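首页 | 随手记 | 收纳 | 旧物 | 关于

一桌子假饭

2020年1月22日

年前大扫除，别人家清的是油烟机，我清的是一套玩具厨房。这套东西的牌子叫 Cidik，六月份买的，包装盒上印着“92件”，我当时觉得很划算。现在想想，一个成年人看到92这个数字的时候，应该先想想自己有几个抽屉。

盒子早就压扁扔了，零件散落在五个不同的地方，包括一只雨靴。我花了一个下午把找得到的都请到白桌子上，打算按“锅碗”“吃的”“说不清”三类分好。分到一半，我开始认真考虑番茄酱算调料还是算吃的，茶也凉了。

先说摆出来的成果。浅绿色的椭圆沥水篮，我对它评价很高，比我自己厨房里那只好看，孔也圆。淡紫色的盘子，盘里躺着一瓶番茄酱，红瓶白盖，标签上还画了个小番茄，十分敬业。薄荷绿的马克杯颜色正得让人生气，我找同色的真杯子找了两年。
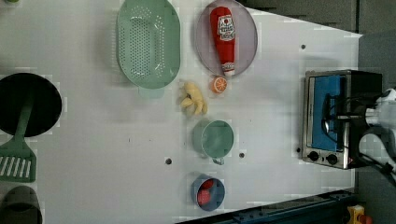
开饭前的桌面，主菜是姜。

最让我佩服的是那块姜。做玩具的人完全可以做个鸡腿糊弄过去，偏偏做了块姜，疙疙瘩瘩，还分着叉。小孩子过家家，谁会喊一句“先拍块姜”？可见 Cidik 的设计师家里是有人正经做饭的。相比之下橙子就很省事，切好的半片，连皮带瓣，拿来就能待客。

小烤箱是另买的，Sorensen 家的，不锈钢框、黑身子，玻璃门里面透着蓝，门上一根长把手，下面两个黑旋钮。论长相，它比我那台真烤箱体面得多。我那台的旋钮去年掉了一个，现在调温度要用钳子。

黑色的平底锅配绿铲子，铲头开着一排长条的槽，标准的中餐西做。我拿着它对着空气翻了两下，手感居然还行。然后回头看了一眼水槽里真正等着我的那口锅，又翻了两下。

分类的事后来是这么定的：凡是能装别的东西的，归容器；凡是会滚的，归吃的；瓶子单独一派。听上去很科学，执行起来问题出在瓶子上。瓶子也会滚。绿白相间的那只小瓶子，我至今不知道里面应该是什么，洗洁精、饮料、沙拉酱都说得通，就爱横着躺在桌边上，半个身子悬在外头。黑杯子有样学样，也躺倒了。我跟自己说躺着不占高度，方便装箱。

香蕉也值得一提。它是剥好的，皮向四周摊开，短短一截，永远处在马上要被吃掉的状态。我盯着它看了一会儿，觉得有点替它累。旁边那个橙色的小圆果子，我放进过橙子那堆，又拿出来放进桃子那堆，后来发现桃子那堆只有它一个。

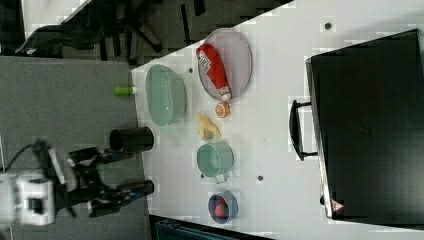
装箱，以及没装进去的

收纳箱买的是 Primine 的，39块钱一个，带盖，网页上说能叠五层。我买了两个，叠了两层，剩下三层留给想象力。

容器先进，大的套小的，篮子垫底。吃的塞在缝里，姜因为形状太有个性，哪条缝都不肯进，只好放最上面，盖子就差那么一指宽合不拢。换了三个角度之后我让步了，把姜放进了我自己的厨房，跟真姜搁在一个碗里。要是哪天炖汤炖出塑料味，我会回来更新这一篇。

番茄酱最后归了“说不清”。箱子外面贴了标签，写的是“厨房（假）”。

近期文章
Cirkunov 台灯拆了又装，多出来一颗螺丝
雨靴里都有什么
853颗纽扣，按颜色还是按大小
真烤箱与钳子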